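Tyre pressure and tread on student cars at the Josgate site
Project report, Vehicle Maintenance module

Introduction

Many students drive to the Josgate site each day, mostly in older cars. Our group wanted to find out how well the tyres on these cars are looked after. Low pressure makes braking distances longer and uses more fuel, and worn tread is dangerous on wet roads. The legal minimum tread depth in the UK is 1.6 mm across the central three quarters of the tyre.

Method

We checked 25 cars in the Vullovwood car park during May. All the owners were students who had agreed to take part. Each car was checked before 10 am, after it had stood for at least two hours, so that the tyres were cold. We used one digital pressure gauge and one tread depth gauge for the whole project. Three tread readings were taken on each tyre and the lowest was written down. The recommended pressure came from the plate in the door frame or from the handbook.

Owners also filled in a short form asking when they had last checked their tyres and how many miles they had driven since the last service.

Results

Most cars had at least one tyre below the recommended pressure. Rear tyres were worse than front ones. On 4 cars a tyre was at or under the legal tread limit, and the owners were told straight away. The average distance since the last service was 1,453 miles, but one owner had driven over 4,000.

Uneven wear on the inner edge was found on several front tyres — this usually points to a tracking problem, which we had no equipment to measure.

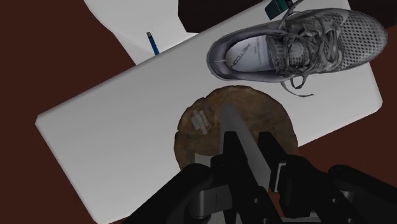
Figure 1. Blue pen and white surfaces, rendered image.

Discussion

The sample was small and the owners chose to take part, so careful drivers may be over-represented. Our gauge was compared with the airline at the Brilico garage only once, at the start. A second check at the end would have been better.

Several owners said they did not know where to find the correct pressure for their car. A simple sign by the car park exit would help with this, and we have sent a draft to the site office. The Lindqvist building already has a notice board facing the car park that could be used.

Further work

The same cars could be checked again in winter, with the spare wheel included. We left spares out because many were under luggage.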